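About Stevix

Stevix is a small company that packs fruit into bags and delivers it to offices, kindergartens and homes in Zastmont. We are not a farm and we are not a supermarket. We buy fruit early in the morning, we look at each piece, we sort it and we pack it, and before lunch it is at the door of the customer. This page explains who we are and how we do our work, for people who think about ordering from us or working with us.

How we started

The company was started by 2 people who worked before in the same fruit shop on Roussel Street. Every evening there was good fruit left over, and every morning people from the offices above the shop came down to ask if somebody could bring them a bag. At first we carried the bags up the stairs ourselves, between other tasks. After one winter there were more bags than we could carry, and we rented our own room behind the shop. The shop is closed today, but the room is still ours, and the old scale from the shop stands near our door.

Today we have 129 regular customers. Most of them receive a bag every week, some receive it every second week, and the kindergartens have their own plan which follows the school holidays.

What is in a bag

The content changes with the season and with the prices at the market, so we do not promise an exact list. We promise that the bag is mixed. A normal mixed bag has something to peel, something to bite and something small for sharing, for example citrus fruit, a mango or an apple, and grapes when they are good. In summer we put more soft fruit and in winter more citrus.

If a customer does not like one kind of fruit, or cannot eat it, we write it on the order card and we put another one in its place. Please tell us about allergies before the first delivery and not after. We also ask you to tell us if small children will eat the fruit, so we can leave grapes out of the bag if you prefer it.

How we pack

Our packing table is white with small gray and brown flecks, and it is the most important place in the company. Fruit which is waiting for its bag stays in a tray at the side. The open bag is put flat in the middle, and it is filled slowly. Firm fruit goes in first. Soft fruit comes after, and grapes go on top, or in a separate bag when the order is large.

A bag must be closed with a knot which can be opened again with the fingers. This sounds like a small thing, but we had many complaints in our first year about knots that needed scissors. Now we leave a long end on the bag and we make only one simple turn, not too near to the fruit. Finished bags go to the back of the table so that the front stays free for the next one. 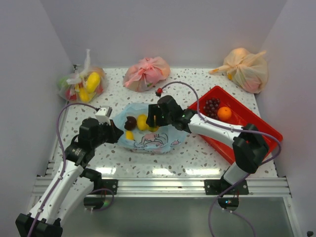
We use bags of different colors because it helps us with the routes. The driver does not have to read every card in a dark van, he can see from the color which street it is for. Printed bags are for the families with children, who asked us for them. Customers may return clean bags to the driver, and we use them again if they have no holes. We know that plastic is not the best answer for everybody, and from April we will offer a cotton bag called Grullum, with a deposit, for those who want it.

What we do with fruit we do not sell

Some fruit has a mark on the skin, or it is too ripe to travel. We do not put it in the bags. It goes in a box beside our door, and neighbors may take from it for free until the evening. What is still there after closing is cooked into jam by the bakery next to us, and sometimes they give us a few jars back, which we add to the orders of customers who are with us for a long time.

How to order

You can order by telephone, by the form on this website, or by coming to our room in the morning. The smallest order is 2 bags for offices and one bag for homes. We need the order before 10 in the morning if you want to receive it on the next day. A delivery to your door in Zastmont takes about 10 minutes from our room, and for the villages outside the town please ask us first, as we go there only when there are enough orders on the same road.

You can stop at any time. We do not have contracts. If something in your bag was not good, keep it or make a photo of it, write to us on the same day, and we will bring another one with your next delivery. We prefer to hear a complaint than to lose a customer without knowing the reason.

Visits

School classes and groups may visit us in the afternoon, when the table is clean and the floor is dry. Children can learn how to choose a ripe fruit by smell and by weight, and each child can pack one bag to take home. Please write to us two weeks before your visit and tell us how many children will come and how old they are. The entrance is from the courtyard, through the green gate, and there is one step at the door. Bicycles can stay along the wall, but please leave the place in front of the gate free for our van.

Page updated Mar 27, 2026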